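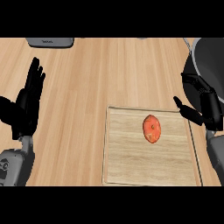 Prep station in simulation: both hands, the cutting board and the large pot.

Kitchen automation at Hirnley: questions from staff

These answers are for everyone who works in the Hirnley central kitchen, on either shift. They were put together from the questions left at the time clock and will be updated when something changes.

What is being installed?
Two Draltix prep stations, each with a pair of arms and hands. They will stand at the end of the vegetable line. The first jobs are moving produce from the board to the pot and clearing the board between batches.

When does it start?
The first station goes live in August. The second follows when the first has run a full menu cycle without a supervisor stepping in more than the agreed limit.

Will anyone lose their job?
No positions are being cut because of the stations. The 16 people on vegetable prep keep their hours and their pay grade. Two openings left by retirements will be filled as station operator jobs, and current staff can apply before they are posted outside.

What does a station operator do?
Loads produce, checks the first items of each batch, swaps boards and stops the station when something looks wrong. Operators also write the short handover note at the end of the shift. You don't need to know any programming.

Do I have to work next to it?
Not at first. Until the end of the first menu cycle, only trained operators work inside the yellow line. If you have a concern about being assigned there later, tell your shift lead or Birthe Egilsson.

Will it use knives?
No. Cutting stays with people and with the slicers we already have. Any change to this would go through a new safety review, and staff would be told before the review starts.

Why do we see it practicing on a screen?
Each new task is built in simulation first, with a table, a board, a pot and a piece of produce. Our recipe list has 281 items and only a small part of them will be tried this year. The screen in the break room shows those runs – you're welcome to leave comments on how the table is laid out.

How long is the training?
16 hours, all of it paid and on the clock. It covers loading, cleaning, the stop button and the handover note. Sessions are held in the Biltuvton room upstairs, and night shift has its own sessions.

Who cleans the hands?
The operator, at every break and at the end of the shift. Cleaning time is in the schedule and doesn't come out of your break.

Is the station recording me?
The cameras point at the tabletop. Recordings are kept to look into stops and errors and are not used for reviews or discipline – this is written into the staff agreement.

What if it stops in the middle of a rush?
Go back to the manual line. The old tables are staying where they are. Call Matubbar, our service contractor, only after the batch is out.

Who do I ask about something that isn't covered here?
Birthe Egilsson, kitchen operations, in the office by the loading dock. Written questions can go in the box at the time clock.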